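February, 7:40 am

Mito back on the stand. Cold start ok on third kick, then the same flat spot right off idle, just like last week. Idle screw out another quarter turn, no change, put it back.

Pulled the carb again. Pilot jet looked clean but soaked it anyway. Float height was off by a hair – bent the tang, rechecked twice. The Pallalance gasket is the thin one and it does not like being reused, so new one on. 6 left in the drawer, need to order.

Needle was on the second clip from the top. Moved down one. Somebody wrote "stock" on the old card but the manual says middle, so card is wrong. Crossed it out.

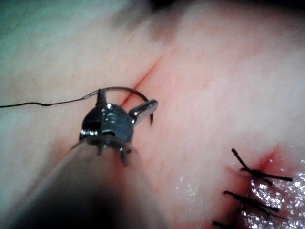
Instrument tip, shaft to the lower left, pink tissue behind.

Afternoon. Ran it up the lane and back with the Cernitz main in. Midrange much better, pulls clean to about half throttle. Top end still rich, four strokes if you hold it there. Plug was dark, sooty on the ring, porcelain tan-ish. Went down one size on the main and did the same run – better, not there yet. Air filter was over-oiled too, wrung it out and should of done that first. So the first run doesnt really count.

Odometer 2,287 at end of second run. Write it on the tank card!!

Bai kit: tried the spare slide from it. Sticks at the bottom of the bore, scratch on one side. Polished with 1000 paper, still drags. Not using it. Original slide back in, snaps shut fine. Fuel line was kinked behind the frame tube as well, cut it shorter and put a new clamp on.

Bench fuel is down to maybe a cupful, the can needs filling before anyone does another chop.

To do
– plug chop with the smaller main, fresh plug, warm engine
– throttle cable free play, too much at full left lock
– petcock weeps on reserve, order the washer
– look at intake boot for cracks with a flashlight, carb off
– give the drip tray back to the other bench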